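Bring Back the Printed Handout

I'm going to make a case for paper, and I know how that sounds. I own a phone. I pay my water bill on it while standing in line for coffee, and I'd be lost without the map thing. But I've sat through one too many meetings this year where the important stuff lived "in the link," and I've had it with the link.

Let me tell you about the Gullwood bus route meeting, back in August. The town wanted to redraw the routes, a pretty big deal if you're one of the people who rides them (I am, the 5 out to Bomville, most mornings). There were 80 chairs and nearly all of them had somebody in them. Up front was a slide with the new timetable on it, in letters so small that the woman next to me asked if it was a picture of a rug. "It's all on the website," said the man with the clicker. And everybody looked down at their phones, and there went the meeting.

You can't read a bus timetable on a phone, you just can't. You pinch it, you drag it, you find the row you want and then you've lost the top of the column, so now you have a time and no idea what stop it belongs to. On paper you put your finger on the row and your other finger on the column and bring them together. My grandmother could do it, and she thought the microwave was showing off.

So for the next meeting a few of us pushed for handouts, and Golnar Bahrami over at the Partanen print shop gave us a decent price. It's fiddly work, I'll admit that. All that squaring up and fanning out.

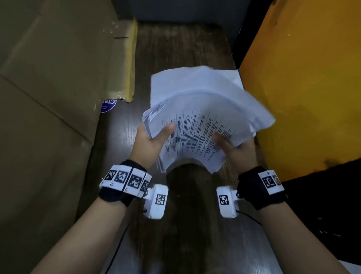
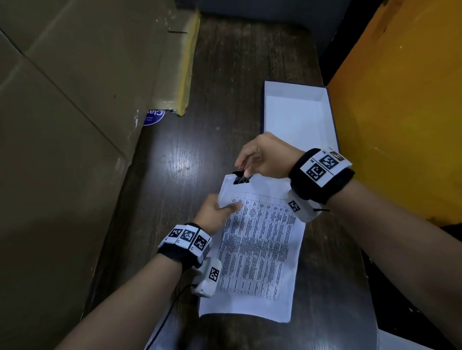
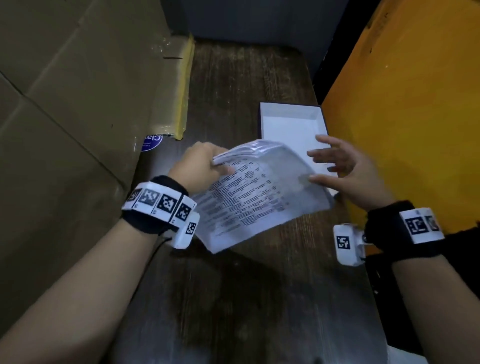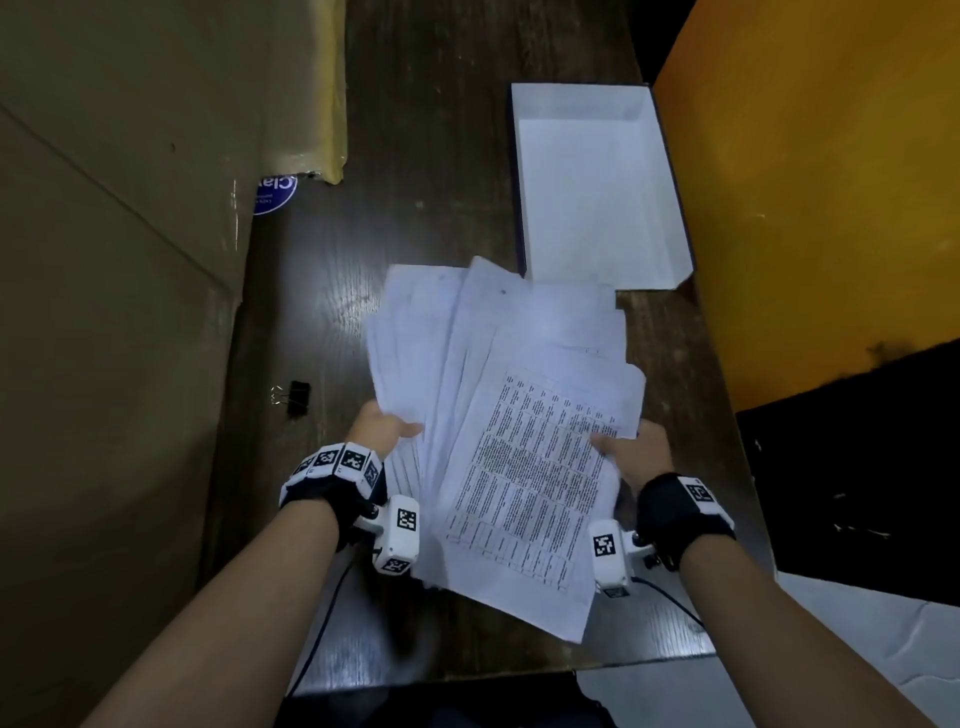 Now, the usual complaint is waste, and I take it seriously. The town clerk told us it would cost 4000 sheets to do every meeting for a year, and said it like she was reading out a crime. Okay! That's a lot of paper. It's also less than the pile of pizza flyers and credit card offers my building throws out without anybody opening them, and I've never once heard the town get upset over those. If we're going to spend paper on something, I'd like it to be the thing that says when my bus comes.

The other complaint is that paper goes out of date. Sure it does. But you can see it's out of date, because you've still got the old one on the fridge and you can hold the new one up next to it. When the web page changes, the old version is just gone, and you're left telling the driver you could have sworn it said ten past. I've been that person. It's a lonely feeling at a bus stop in the rain.

And people write on paper – that's the part I'd fight for hardest. At the second meeting I saw folks circling things, crossing things out, drawing arrows, passing a sheet down the row to show a neighbor. One guy had three questions written in the margin and he asked all of them, in order, and then sat down. Compare that with the comment box on Zosex, the feedback app the town signed up for, where you get one little window and it logs you out if you stop to think.

I don't want to shut the website down. Keep it, it's great for checking one time on one day when you're already out the door. I just want the town to stop treating it as the polite way of not handing us anything. Print the timetable and stack it by the entrance. And please, while you're at it, put the page number somewhere I can find it.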